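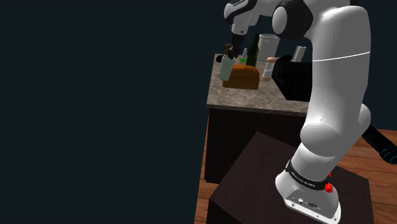 Our project reviewed the Gruseck Kitchen Pack, a commercial set of simulated household scenes and scripted grasp routines sold to teaching labs that cannot give every student group time on a physical arm. The review covers installation, scene quality, grasp performance and the documentation, in that order. Most of our testing used the counter scene, in which a white arm on a dark brown pedestal works over a speckled stone countertop that holds bottles, a loaf of bread, a clear pitcher and a large black appliance. The pump-top bottle at the front left was our main test object, and the gripper approaches it from above, fingers pointing down, as it does for every object in the pack's default routine. Merja Mäkelä and Horácio Moreira handled installation and scripting, Eftychia Tsakiris ran the trials, and Aníbal Barros kept the logs and did the analysis. Madalena Salgado supervised.

1. Background

The department had two offers to consider. One was the Gruseck pack. The other was Hevico, a hosted service that runs the simulation on the vendor's machines and bills by the hour. We were asked to examine the first in detail and to comment on the second only where a comparison was needed. The course that would use the product has 60 students, working in small groups, and the main requirement is that a group can open a scene, run a pick routine, change something and see the effect within one lab session.

2. Installation

The pack is delivered as an archive with an installer script. Installation took 52 minutes on the first lab machine, most of it spent downloading scene assets. The script does not check the graphics driver version before it starts. On one machine it completed without an error message and the viewer then closed at launch. Updating the driver by hand fixed this. The requirement is stated in the release notes but not in the installation guide.

License activation needs a network connection at first launch. After that the pack runs offline, and we confirmed this by working with the cable unplugged for a full session. The license is tied to the machine and not to the user account, so several students can share one seat. This suits our lab.

3. Scene quality

Geometry and surface appearance are good enough for teaching. Reflections on the arm casing are strong, and the small connector ports and screw holes on the base are modeled. The wooden floor has visible plank lines. Outside the kitchen fragment nothing is modeled, and the background is a flat dark navy. This has no effect on motion planning, but it matters for anyone who wants to use rendered views as input to an object detector. A detector trained on such views would see far less clutter than in a real kitchen. The background color can be changed in the scene file. We found no setting for adding walls.

Object placement can be edited in a text file. Positions are given relative to the counter, and rotations as quaternions – a poor choice for a first-year course. Horácio wrote a short converter that accepts angles in degrees, and we recommend handing it out with the lab sheet.

The collision shapes are coarser than the visible ones. The bread, for instance, collides as a plain box, although it is drawn with a rounded top. A grasp planned close to the upper edge can therefore report contact before the fingers appear to touch anything. Students will notice this and will take it for a bug in their own code unless they are warned.

4. Grasp performance

We ran the default routine on the pump-top bottle, first with the object at its stock position and then with the position shifted by a random offset. The routine has three stages: move to a pre-grasp pose above the object, descend, and close. Success meant that the bottle was still held after a lift and a short hold.

At the stock position the routine succeeded every time. With offsets it failed in 11 trials. Aníbal sorted the failures by stage. In most of them, the fingers closed on the pump top at an angle and the bottle rotated out during the lift. The remaining failures occurred in the descent, when a finger touched the bread behind the bottle and the controller stopped on its force limit. The stop itself was handled correctly, and the arm returned to its start pose without a manual reset.

Lowering the grasp height so that the fingers closed further down the neck removed the first type of failure at small offsets. It did nothing for the second type, which depends on the gap between the objects. The routine does not consider neighboring objects when it selects the finger orientation. Rotating the gripper before descent is possible through the scripting interface, and we suggest this as a student exercise.

5. Documentation and support

The reference manual is complete for the scripting calls and thin everywhere else. Units are missing from several of the force parameters. We sent 2 questions to the support address in October. The reply on units arrived the next morning and was correct. The reply on collision shapes pointed to a page that described an earlier release.

6. Comparison with Hevico

Hevico needs no installation, and this is its main advantage. Mouse control of the view lagged on the lab network in the afternoon, when other classes were online, and the trial account did not allow editing of object positions. Billing by the hour is also hard to plan for, as groups work at different speeds.

7. Recommendation

We recommend the Gruseck pack for the course, with the following conditions:

Graphics drivers are updated on all lab machines before installation.
The lab sheet includes the angle converter and a note on collision shapes.
The force parameter units are added to the handout, as confirmed by support.

We did not test the pack against a physical arm, so the report makes no claim on how well the tuned grasp heights would transfer. Merja has the trial scripts and the edited scene files, and the raw logs are stored with them in the project folder.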